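Gathering Examples in the Simulated Kitchen
Desta Feyisa and Uchenna Ugwu
June
11 min read

3. Gathering the Examples

3.1 Why we build the set by hand

The learning system we call Trimo is only as good as the examples we feed it, and we have spent a good deal more of our working lives on those examples than on the system itself. When we began, we hoped that a scripted planner could turn out all the episodes we would ever want while we slept. It did turn out a great many. They were smooth and quick and remarkably alike, and a policy trained on them went to pieces the first time an object was turned a little from where the script expected it. So we went back to people. Every episode in the Effiong set was driven from start to finish by a person at the controls, with all the small pauses and second thoughts that people bring along with them.

The rooms are put together in Skurari, our scene builder, which picks the wall and counter materials, hangs a picture or two, and sets household items out on the counters. We let it be generous with materials. A kitchen may come up with a granite counter along one side and a wooden one along the other, and stone walls with so much veining in them that our early object detector happily found "cables" all over them. We kept those rooms in. A system that has only ever seen plain walls will be badly surprised by the rest of the world, and we would much prefer that it be surprised early, while we are still around to help.
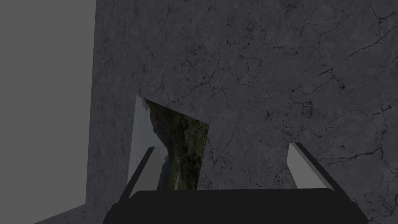

Each operator works with several views at once, one from above and behind the robot and one from each wrist. The wrist views took us the longest to get right, and we are still a bit fussy about them. In our first version the camera sat so close to the palm that the fingers covered most of what the operator wanted to look at. We moved it back twice and widened the lens a little, and the operators told us (very kindly, considering how long they had put up with the old one) that they could finally judge the opening of the fingers by eye. The dark body of the gripper still takes up the bottom of the view. We chose to leave it there, and the policy seems to use it as a sort of fixed landmark.

We record the wrist views for the whole episode, including the long stretches when an arm has little to do and its camera is looking at a wall. It was tempting to trim those stretches away, and for one early release we did. The policy trained on the trimmed recordings never learned to hold an arm quietly out of the way while the other one worked, and it would drift off in the middle of a grasp as if it had remembered an errand. The untrimmed recordings take up more room on the disks, but we have not gone back.

3.2 The two-counter room

Most of the difficulty in the set comes from rooms with two counters, where the robot stands between them and each arm has its own working area. One counter is usually crowded and the other is mostly clear. A crowded counter asks a lot of an operator: the fingers have to come down among bowls, bottles and baskets without sweeping anything aside, and a loose object will often lie right up against something with an awkward, uneven outline. Figure 1 gives a fair idea of what the operator is dealing with.

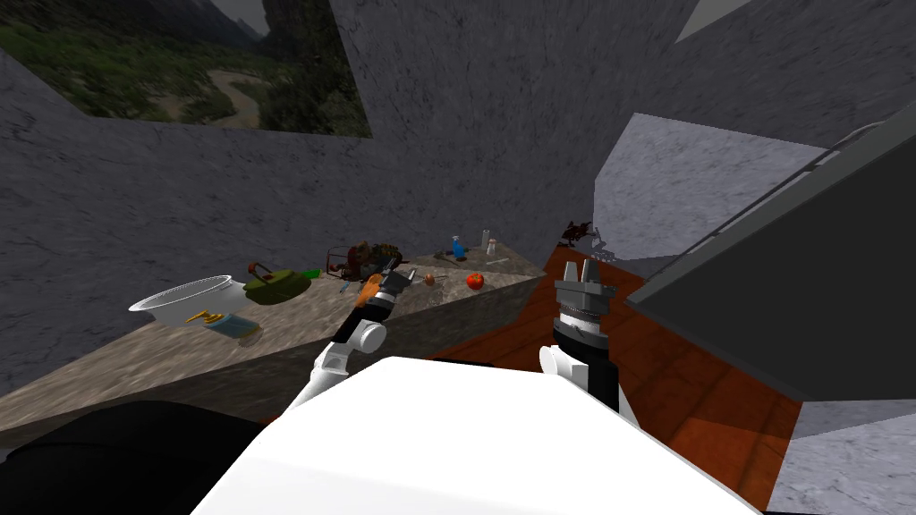
Figure 1. Overview of a simulated two-counter room, with the left gripper among the objects on the stone counter and the right gripper above the wooden one.

We ask for 14 finished episodes in every room, shared between 2 operators so that no room carries the habits of a single person. Habits do show up, and we grew rather fond of them. One of our operators always comes at an object from the far side, and another likes to stop just above it and take a breath before closing the fingers. When we sorted the episodes by operator and trained on each pile alone, the two policies moved so differently that we could tell them apart from across the lab. Trained on both piles together, Trimo borrowed a little from each.

3.3 Checking and labeling

Once an episode is in, it goes to Plistus, our review tool, where a second person watches it through and writes one plain sentence saying what was done. We ask reviewers to use the words they would use at home. An episode is turned away if the robot's arms pass through a counter, if an object falls and is left on the floor, or if the reviewer cannot tell what the operator was trying to do. That last rule was argued over for longer than the others put together. We settled on it after finding that the unclear episodes were also the ones where the policy's predictions wandered the most. Clumsy episodes stay in, provided that the operator recovers and finishes the job.

We hold back 16 rooms for testing and do not let the operators practice in them. Their wall and counter materials come from the same library as the training rooms, but the arrangement of objects is new in each. Section 4 describes how Trimo was trained on the remaining rooms and how we scored it.

Contact: Desta Feyisa or Uchenna Ugwu, Effiong project
© The authors. All rights reserved. Back to top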